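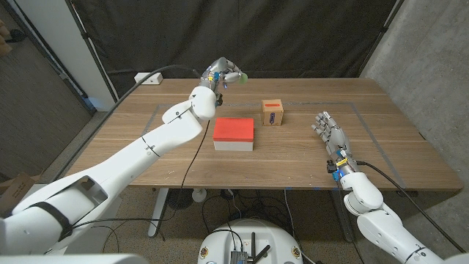 Ticket: Shared printer on second floor drops jobs over 11 pages
Opened by: Isabelle Lachance
Opened: May 24, 2020
Queue: Strobel office, print and scan
Status: Closed

Reported problem
Long documents sent to the Strobel printer stop after page 11. The job then disappears from the queue with no error on the panel. Short jobs print normally. Same result from two laptops, one wired and one on Wi-Fi.

Log

Entry 1. Restarted the printer and the Momard print server. Sent a 21-page PDF. Stopped at page 11 again.

Entry 2. Checked free space on the server. The spool folder was nearly full — 200 MB left on that partition. Cleared old jobs and tried again. No change, but the folder needed cleaning anyway.

Entry 3. Printed the same PDF straight to the printer's IP address, skipping the server. All 21 pages came out. The problem is on the server side.

Entry 4. Compared the queue settings with the Clevis office, where long jobs work. Strobel had the job timeout set to 2 minutes. Clevis has it turned off. Isabelle says the setting may date from the Timerano migration.

Entry 5. Turned the timeout off and restarted the spooler. Sent the PDF from both laptops. Both copies complete.

Resolution
Job timeout disabled on the Strobel queue. Users do not need to reinstall the driver. Duplex was not tested — open a new ticket if long double-sided jobs fail.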